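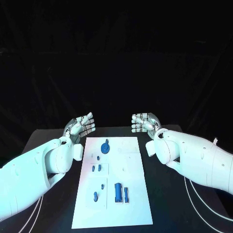

Attachment 1: both arms over the board, blue parts set out, nothing held.

Ticket 217
Project: Plandden bench assembly trial
Opened by: Marama Ormsby
Opened: 2020-02-17
Component: hands / part placement
Priority: normal
Status: open, waiting on parts

Problem

Small pegs are dropped or tipped over during the sorting task. The large cylinder and the gear-like disk are handled well enough. The short pegs are not. The hand closes, the fingertips meet above the peg, and the peg either stays where it was or goes over on its side. Once it is lying down the run is lost, as there is no routine for standing it up again.

The task is one we give new starters on the shop floor: take a few loose parts and put each one in its marked area on a white board. A person picks it up in one morning. Leviva want to know whether the machine can take over this job for small batches, and at the moment I can't tell them yes.

Steps to reproduce

1. Home both arms.
2. Lay out the parts from the standard kit.
3. Start the sort routine with the short pegs first.
4. Watch the second or third pick.

Expected: peg lifted upright and set down inside its outline.
What happens: fingers close too high, peg tips.

Log

Entry 1. Ran 53 picks on short pegs only, left hand. 31 good. Most of the bad ones were the fingertips closing above the peg. A few were knocked over by the side of the hand on the way in.

Entry 2. Same again with the right hand. Slightly worse. Swapped the order so the large parts went first and the result for the pegs did not change, so I don't think it is drift over the run.

Entry 3. Lowered the approach height by 2 mm. Better on the pegs, but the fingertips now touch the board on the way down and the arm stops with a contact fault. Put it back.

Entry 4. Suspected the vision side. The outlines on the board are faint and a white part on a white board is hard to pick out, even for me. Took the white items out of the routine and ran blue parts only. Placement improved, picking did not. I have split the white parts off as a separate ticket — please don't add notes about them to this one.

Entry 5. Slowed the closing speed to 350 ms per stage. Fewer pegs knocked over. The cycle is now much slower than a person and Leviva will notice.

Entry 6. Reply from Ishida support: the fingertip pads supplied in January were the hard type. They suggest the soft ones and a new calibration of both hands. Soft pads ordered through Zarkham, no delivery date yet.

Entry 7. Checked cable slack on both sides while waiting. No snagging through the full reach. Ruled out.

Workaround

Use the large parts for demonstrations. If the short pegs have to be included, run at the slow setting from entry 5 and have someone stand by to set them upright.

Notes for the Leviva call

They asked if the same hands could clear a kitchen worktop or put away cutlery. My view is not yet. A teaspoon lying flat is harder than any of these pegs, and a kitchen doesn't come with outlines drawn on it. For shop-floor work the larger parts are close to usable. The small ones still need a person — I would rather say so now than after they have planned a shift without one.

Next action

Fit soft pads, recalibrate, repeat entries 1 and 2 with the same layout. Keep the approach height as it is until that is done. Assigned to M. Ormsby.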